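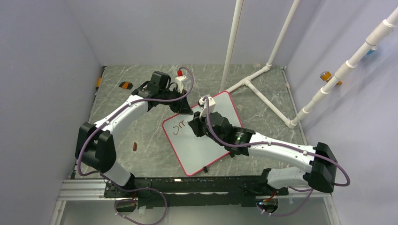 Print this page
E-mail this page

Small whiteboards: speaker notes for the Drullberg evening

(Slides are on the stick. If the projector sulks I'll just talk.)

Hello everyone, thanks for coming out on a Sunday. I'm going to talk about small whiteboards for twenty minutes or so, and I mean the ones you can pick up and lay on a table, as opposed to the big ones screwed to the wall in every meeting room. I have been using them at home and in my classes for years and I've got opinions. Put your hand up whenever you like, I don't mind being stopped.

Slide 1 - the red-edged board

Leave this one up while people find seats. Rectangular board, red border, lying flat on a grey tabletop with white marble veining. Say why I like a coloured border. On a pale table a plain board vanishes, and you put your mug on it, and then you've got a ring to scrub off. Red you can find. It also gives you an edge to stop at, and children in particular stop writing when they get to red (well, mostly!).

Mention the angle as well. It's lying with its long edges on the diagonal, and I'd like everybody to try that at home. If you write with your right hand, turn the top of the board a bit to the left, the way you would with a sheet of paper. Left-handers go the other way. We were all taught to tilt our paper at school and then somebody hands us a whiteboard and we put it dead square and wonder why our writing goes downhill.

Slide 2 - flat or upright?

Ask the room. Last time it was nearly everyone for upright, and I'm going to argue for flat.

Upright is for showing. Flat is for thinking. Two people can sit at opposite corners of a flat board and both have a go, and your arm doesn't get tired. Pens behave better too. Hold a pen with the tip pointing up for long enough and the ink runs back, and then everybody says the pen's dead and bins it. Store them lying down, please. I've rescued a whole mugful that way.

The downside of flat is sleeves. You will wipe out half your shopping list with your cuff. I start at the top and work down, and I keep a bit of old towel under my wrist.

Slide 3 - wiping

This is the part people write to me about, so go slowly.

Dry cloth first, always. A folded cotton one, ironed flat if you're fussy. Start at the outside and come in towards the middle, otherwise you push the dust up against the border and it sits there in a grey line for ever. Then shake the cloth outdoors. Don't shake it over the sink, I did that once and we had blue flecks in the washing-up bowl all week.

If there's a ghost left behind, scribble over it with a fresh pen and wipe straight away. People laugh, but do the demo here, it always gets an ooh. (Bring the old board with September's rota still on it.)

After that, a damp cloth, then dry again. No kitchen scourers! I had a Boltex board that I scrubbed with the green side of a sponge and it never came clean again, it just soaked up every word. My own silly fault.

Slide 4 - what size

I get asked for a number so I'll give one. My favourite is 600 mm along the long side, and the little ones I hand round the class are 300. Anything smaller and you may as well use the back of an envelope. Measure your table first, and leave space round the board for elbows, pens, the cloth and a cup of tea.

Don't buy the cheapest pack of pens. Do buy 4 colours and use them for the same things every time. Mine are black for jobs, blue for shopping, green for anything to do with the garden and red for whatever I've forgotten twice already.

Slide 5 - things to do with one

Pick a few depending on time, I never get through them all.

- Supper plan for the week, wiped on the night the bins go out.
- Spelling practice. Children will rub out a mistake on a whiteboard quite happily when they'd cry over it on paper.
- Packing list before a holiday - take a photo before you wipe it.
- Jigsaw scoring, if your family is as bad as mine.
- The Risau game, where one person draws a line, the next adds to it and you carry on till it's a horse or a boat.

I counted up my board photos last winter and there were 169 of them on my phone, mostly suppers. Read out the one with three sorts of potato.

Slide 6 - questions

Somebody will ask about magnets. Some boards take them and some don't, so carry a fridge magnet in your pocket when you go shopping.

Somebody will ask about permanent marker. Same trick as the ghost, go over it with a dry-wipe pen and rub, and do it in small patches.

Then tea. Spare boards are in the Ghorbani bag by the door, please bring them back to me before you go, and put the lids on the pens till they click.

Print this page
E-mail this page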